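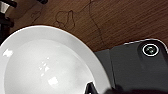 Reading time: 2 minutes
Category: Robotics > End effectors > Test methods

The Okimach plate test is a bench procedure for comparing parallel-jaw grippers on thin, rigid, glossy tableware. It was developed by Abena Amegashie at the Okimach workshop and first circulated in March 2023 as an internal note. The test measures how reliably a gripper closes on the rim of a plate lying flat on a table, and how well a wrist-mounted camera locates that rim under overhead lighting.

Background

Glazed white ceramic is a difficult target for small wrist cameras. Specular highlights on the rim and in the well can be brighter than the edge itself, and edge detectors tuned on matte objects tend to follow the highlight. The view is further restricted by the fingers, which cover part of the lower image during approach.

Procedure

The plate is placed on a wooden tabletop, empty, with other items left nearby as clutter. A thin dark cable may lie on the table behind it. The arm approaches from above at a slight angle, stops short of the rim, records one image and then closes one finger over and one finger under the edge. Each gripper completes 800 trials with the plate position changed between trials. A trial is scored as a grasp, a slip or a missed rim. Contact with any neighbouring object is logged separately and does not alter the score.

Grippers compared

The original comparison covered two units. The Suvley has rigid metal fingers with a bevelled tip and is driven by a position controller. The Teno uses moulded rubber pads and a current-limited controller. Both were fitted to the same arm, a Lü six-axis model, with the same camera and bracket.

The Suvley missed the rim in 17 trials. The Teno missed it less often but slipped more, mainly where the pad met the outer curve of the plate off-centre. Amegashie attributed the slips to pad thickness and recommended a thinner lower finger.

Revisions

The second version of the procedure, dated Mar 15, 2023, raised the trial count to 1000 and fixed the camera exposure for the full run. Grey-level calibration before each session became mandatory. Results from the two versions are not directly comparable.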